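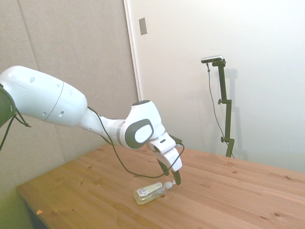 A robot arm over a pump bottle lying on a pine table.

Can it tidy up yet?

Picking up a fallen soap bottle takes most people a second. For a robot arm it is still a fair test. The bottle is clear, it can roll, and the pump head makes one end an awkward shape to grip.

Santosh Ahuja, who runs the home chores project at Prendard, has logged 813 tries at small table jobs since November. The list has 16 chores on it, from standing bottles upright to folding a dish towel. He says the arm does well with boxes and cups. Clear plastic and cloth are slower going, and a change in the light can throw off a run that went fine in the morning.

A full round of the list now takes 43 minutes. Ahuja does the same round by hand in less than five. He would not leave the arm alone in a kitchen, but he thinks shop shelves with the same few items every day could come sooner. Rathore plans to try that next, with 22 products on one shelf.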